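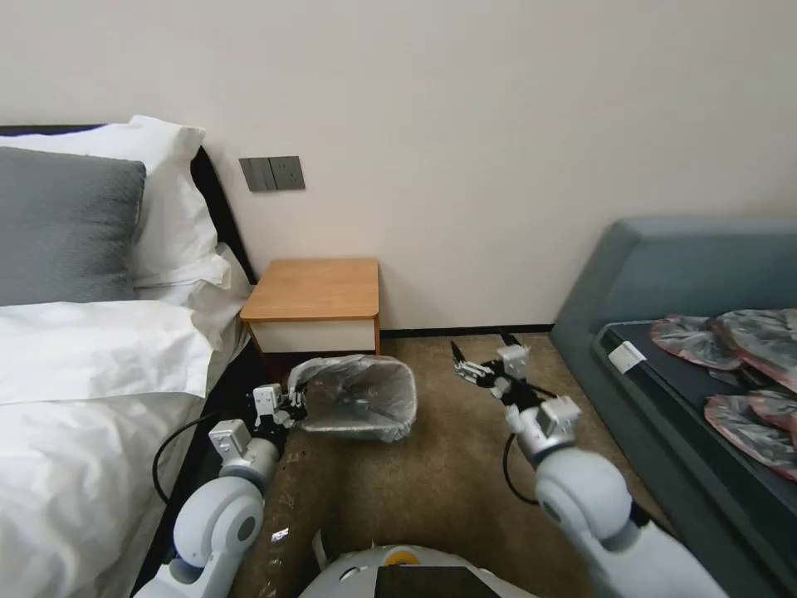 A bedroom with a wastebasket between the bed and the sofa.

The wastebasket, also called a trash can or waste bin, is a small open container kept indoors for dry household refuse. Most homes have more than one, and the bedroom basket is usually the smallest of the lot, holding tissues, receipts, clothing tags and all the other little scraps that pile up in the course of a quiet evening.

History

For a very long time people had little need of such a thing, as paper was dear and rags were saved. The household rolls of Vamberg, begun in 1310, list baskets for bread, wool and kindling, but none for refuse. The historian Mirjam Pichler has argued that the wastebasket came into the home by way of the writing desk, and only later wandered off to the bedroom, where it has stayed ever since. By the time the Lacroix works at Grurkbridge closed, its catalog offered 76 patterns, many of them woven from willow and rather lovely to look at. 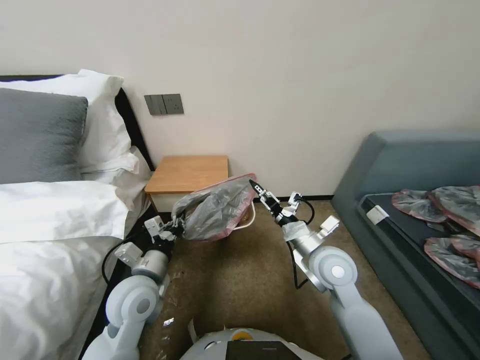 Liners

Thin plastic bags took the place of folded newspaper in many homes, though plenty of people still swear by the newspaper. A liner is normally a little larger than the basket, so that the extra can be folded down over the rim. Some families like to tuck 2 or 3 spare bags underneath, ready for the next change.

Collections

The Bovberg Museum of the Home holds 2,738 wastebaskets, most of them given by the collector Amado Dimaculangan. A selection goes on show every September, and the willow baskets from Grurkbridge are kept in a side room of their own, next to the coal scuttles.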